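# A day at the Clalach open workshop

June 2022

I have wanted to get inside Clalach ever since a friend forwarded me their newsletter in December, so when the open day was announced I booked the train before I'd even checked whether I was free (I wasn't, but I moved things). It's a low brick building behind the canal at Stultow, a ten-minute walk from the station if you take the footpath and a good deal longer if you follow the road signs like I did.

You sign in, you get a paper badge and a pair of safety glasses, and then you're more or less let loose. I liked that a lot. There was a printed plan of the building with the stations marked on it, but most of us simply drifted towards whatever was making a noise.

## Teaching by hand

The first bay was all about showing an arm what to do by taking hold of it. You press a button on the wrist, the joints go slack, and the whole thing becomes light enough to push about with one hand. I'd read about this plenty of times and still wasn't ready for how odd it feels! The arm holds up its own weight, so you're only steering. I guided it over a tray, closed the fingers on a wooden peg, lifted, moved across and let go over a hole. My peg bounced off the rim. Second go, it dropped in.

Then you let go and stand back, and the arm plays your own movement back at you, wobble and all. Mine had a little hesitation halfway across where I'd stopped to ask a question, and the arm stopped there too, very politely, before carrying on.

The staff were clear that a straight playback like this is only the simplest use of a recording. Shift the tray by a thumb's width and it misses. What they're after is a large pile of demonstrations, done by different people with the tray in different places, so that the arm can learn to look first and then move. The peg station alone had 3,413 recordings behind it on the morning we visited, and there was a counter on the wall that went up each time a visitor finished one. Quite a few people went back round the queue to push it up again.

## Teaching from a distance

The second bay was the one I'd come for. Here you sit at a desk with a pair of hand controllers, and the arm is on a bench on the other side of a clear screen. Squeeze the trigger and the fingers close. Turn your wrist and the gripper turns with you. There's a foot pedal which pauses the link between you and the arm, so you can bring your hands back to a comfortable position and then pick up again, a bit like lifting a mouse off its mat.

The desk was built by Witcombe, who had sent a couple of engineers along for the day, and they were generous with their time. I asked far too many questions. A few of the things I scribbled down:

- The camera close to the gripper matters more than the big one overhead. You steer by the overhead view for the long moves and switch to the close one for the last bit.
- Beginners grip the controllers much too hard. They told me to let my shoulders drop, and I got better straight away.
- Failed attempts are kept, but labelled. A recording where the operator slips and then recovers can be very useful.
- Nobody is allowed to operate for a long stretch without a break, as tired people make jerky recordings.

What surprised me was how much I missed my sense of touch. You can't feel when the fingers meet something. The Witcombe desk gives a faint buzz in the controller when the load rises, and after a while I did begin to lean on it, but at first I was going entirely by eye and moving about as fast as a snail.

The practice task is soft blocks. After that come the harder ones, and this is where it gets really good. Computer repair and recycling is the big subject at Clalach this year, and there's a project called Daher that deals with work inside desktop machines. It's a lovely choice of problem. Everything in there is small and close together, the cables sag wherever they please, and no two cases are quite alike once they've had a few years of use. A person reaches in, nudges a bundle of wires aside without thinking and gets on with it. Getting that nudge across to a machine takes a lot of showing.

Daher aims to collect 1,000 good demonstrations for each job on its list before any training begins, and the most recent job to be started stood at 439. I was told the cables are far and away the slowest part. You have to decide how to come in, from which side and at what tilt, before the fingers are anywhere near the board, and changing your mind halfway is how things get snagged.

## Odds and ends

Lunch was soup and very good bread in the canteen. The talk afterwards ran over, and I could happily have stayed for another hour of it. Someone asked whether a left-handed operator teaches a left-handed robot, which got a laugh and then quite a long and serious reply about approach angles and mixing operators.

If you're thinking of going to the next one, wear flat shoes, eat something before the talk, and do the hand-guiding bay first. It gives you a feel for how the arm's joints like to move, and the controllers make more sense after that. Children over ten are welcome in both bays. The queue for the Witcombe desk was shortest while everyone else was at lunch, and I got 2 turns that way.

I missed my train home and didn't mind a bit. 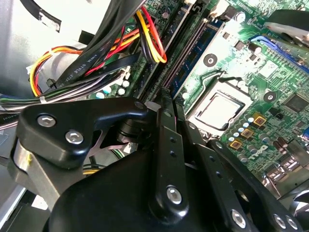
Do you need to know how to program to record a demonstration?

Anyone who can follow a short safety talk can do it. The software saves the movements while you guide the arm or work the controllers, and the programming is done by other people afterwards.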